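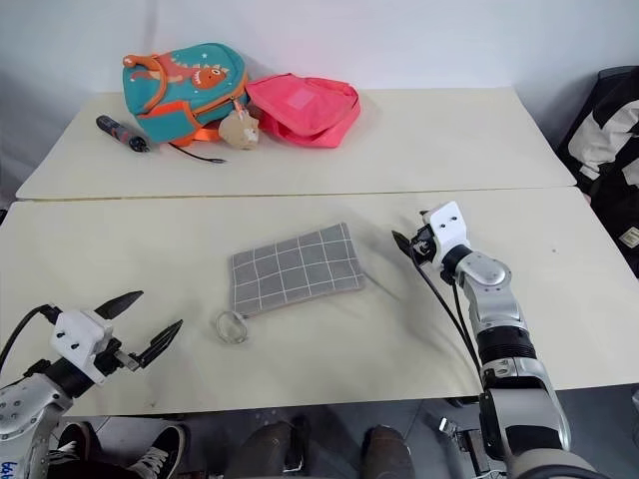

Cathal Buckley asked for a pouch that lies flat when it is empty and can be found by touch in the bottom of a school bag, and that request set the terms for the small-goods line Tredgate will put on sale in August. The line consists of 12 items for children of preschool and early elementary age, in three groups: backpacks, soft bags and pouches.

Tredgate designs the goods and handles distribution. Cutting and sewing are done by Grurska, and zippers, webbing and strap hardware are supplied by Ots. All three firms worked from a single specification, issued as Plivadura 17, and the line will be sold under the Plivadura name.

The gray pouch in the line carries a grid of thin white lines. The grid runs across the cloth, so panels have to be matched at the side seams before stitching. Grurska cuts these panels in single layers to keep the lines square. Matching tolerance at the seam is set in the specification and is checked on every tenth pouch. A wrist strap is fitted at one corner and can be removed.

The children's backpack is teal with orange trim, orange straps and an orange cartoon dinosaur on the front. The print is applied before the panel is sewn, and the trim is stitched over its raw edge. Straps adjust from the lower end. The top handle is sewn through the back panel and the lining in one pass - this is the point that receives the most load when the bag is carried by hand or hung on a hook.

Reviewers looked at how the goods sit next to each other on a shelf or table, how well the colors separate at a distance, and whether a pouch can be packed into the backpack without removing other contents. Comments from the review were returned to Grurska and resulted in 10 changes to the sewing instructions. Most concern thread color and the position of labels.
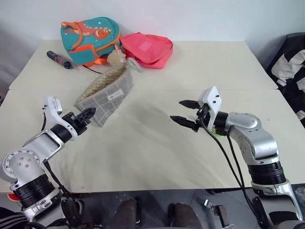
PRODUCT INFORMATION

Pouches: Gray check fabric, with a small sewn label on the front. A fluffy cream trim is used along the upper edge. The trim should be brushed dry after cleaning. Pouches are to be washed by hand and dried flat.

Backpacks: Teal with orange trim and dinosaur print. Surface clean only. Straps should be fully extended before the bag is wiped down, then reset to the child's height.

Soft bags: Bright pink, with a lighter pink patch on the front flap. The bag has no frame and will rest on its side when empty. It is intended for spare clothing or a small plush toy - hard or sharp objects should be carried elsewhere.

Packing and delivery: Goods ship in cartons of 44 for pouches and 12 for backpacks and soft bags. Mixed cartons are available to stores that place a first order. Backpacks are packed upright with paper fill. Pouches are packed flat, trim facing up, with a sheet between layers so the pile is not crushed in transit.

Availability: Orders from stores open in August. Replacement wrist straps and strap hardware will be listed separately under the Ots part numbers printed on the carton insert. Wholesale terms and care cards can be requested from the Tredgate sales office.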